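How do I keep a wooden table from drying out over the winter?

Lena Wieczorek
Hello all! Our heating runs from October on and my poor old table feels rough by April. Do I oil it or wax it - or both?

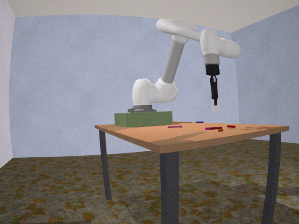

Nowakowski
Oil first, dear, thin coats with a soft rag, then leave it overnight before you even think about wax. Mine has had 13 winters of that and still feels lovely.

Famotham
wax is fine

Contact us | Copyright Jevuleck Home Help | Back to top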